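# How to Pack Pottery and Glass for Shipping

*Updated 2019-02-05*

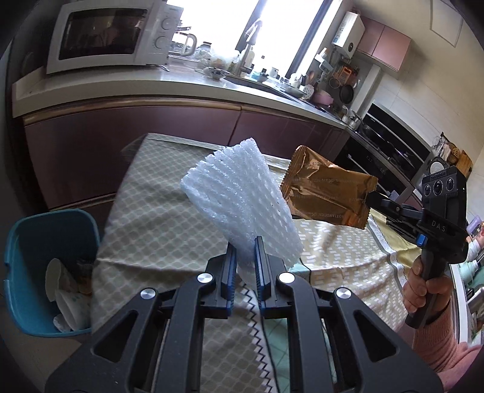
Most breakage in the mail comes from two things: the piece moves inside the box, or it sits too close to a wall. Fix both and nearly anything the size of a teapot will travel well. These steps are the ones we use for mugs, bowls and small vases going out from the Sestton shop.

## What you need

- Two cardboard boxes, one at least 3 inches bigger than the other on every side
- Newsprint or plain packing paper
- Foam sleeves or small-bubble wrap
- Loose fill, or more paper than you think
- 2-inch packing tape, the clear plastic kind
- A marker

Used boxes are fine if the corners are still stiff. Press on each corner with your thumb. If it gives, use the box for something else.

## Step 1: Clean and check the piece

Wipe off dust and grit. Grit trapped under wrapping will scratch a soft glaze. Run a finger around the rim and the foot and look for hairline cracks. Take a photo of any chip that is already there, with the order slip next to it, in case there is a claim later.

If the piece has a lid, take it off. Lids are always wrapped on their own.

## Step 2: Fill the inside

Crumple newsprint and pack it into the hollow of the piece until it is full but not tight. You should be able to pull the paper back out with two fingers. For a narrow neck, feed in strips.

Leave handles and spouts alone for now.

## Step 3: Protect the weak points

Roll a strip of paper and thread it through the handle, then wrap the ends around the outside so the handle is bridged on both sides. Do the same around a spout. On stemware, wind paper around the stem until it is as wide as the bowl.

## Step 4: Wrap

Put one layer of paper on first. Plastic wrap directly on a matte glaze or gold trim can leave marks, mostly in summer. We lost a set of Turcotte plates that way one June, and they never left the shelf.

Over the paper goes the foam or bubble wrap. Foam sleeves work best on things with straight sides, such as tumblers and bottles. Stretch the sleeve over the base and fold the extra down inside the rim. Bubble wrap is better for round pieces. Turn the bubbles inward and use enough layers that you can't feel the rim when you squeeze.

Tape the wrap to itself, never to the piece. Fold over the last half inch of the tape so the person opening it has a tab to pull.

## Step 5: Pack the inner box

Line the bottom with crumpled paper. Set mugs and vases upright. Plates and shallow bowls go on edge, like records in a crate – they take a knock much better that way than stacked flat. Put a sheet of cardboard between pieces and fill every gap.

Close the flaps and shake the box gently. If you hear or feel anything shift, open it and add more paper. Then tape it shut.

## Step 6: Pack the outer box

Put 3 inches of fill in the bottom of the larger box and center the inner box on it. Fill the sides, pushing the fill down into the corners, and then the top. The flaps should bulge a little before you tape them.

Tape the center seam and both edge seams, top and bottom. Write the order number on a flap as well as on the label. Labels do come off.

## Notes on weight and cost

Double boxing adds to the size, and carriers may charge by size even when the box is light. Measure the outer box before you quote a price. Our usual one measures 54 inches when you add the length, width and height.

For an order worth more than $300, buy the extra coverage and keep the receipt until the buyer has written back. Read the carrier's rules on fragile goods first, and keep your packing photos with the receipt.

The Clundeo casserole dishes are too heavy for loose fill and will sink through it. Use rolled paper or cut foam blocks under those. The same goes for the large Stulelero planters, which need a double-wall outer box as well.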